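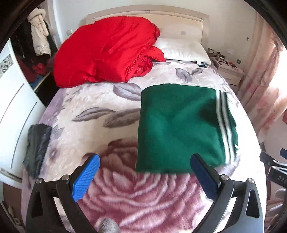
Folded on the bed: something green with white stripes down the side.

What is the offside rule?

Grown-ups have been arguing about offside for longer than your gran has been alive, and most of them still shout "Never!" whatever the referee decides. You can do better than that in five minutes.

Say Killix Juniors are playing Pirham Rovers. Jayanthi is up front for Killix and her team-mate Cremilda has the ball. Jayanthi would like to stand next to the Pirham goal all afternoon, waiting for a pass and perhaps eating a sandwich. The offside rule is there to spoil her plan.

At the moment Cremilda kicks the ball, the referee asks three things about Jayanthi. Is she in the other team's half? Is she ahead of the ball? Is she nearer the goal line than the second-last Pirham player? The last one is usually the goalkeeper, so look for the defender closest to her.

If it's yes to all 3, she is in an offside position. She can stay there and admire the view. But if she plays the ball, or gets in the way of someone who wants to, up goes the flag and Pirham get a free kick.

Level is fine. Arms don't count, so pointing at where you'd like the ball is allowed.

You can't be offside straight from a throw-in, a goal kick or a corner. Most people forget the throw-in, including several dads at Sakholm Park.

Remember, it's where Jayanthi is when the ball is kicked that matters. If she starts level and then runs like mad, she may be miles past everybody when it reaches her. That is fast, and it is legal. The Pirham defenders will put their hands up anyway.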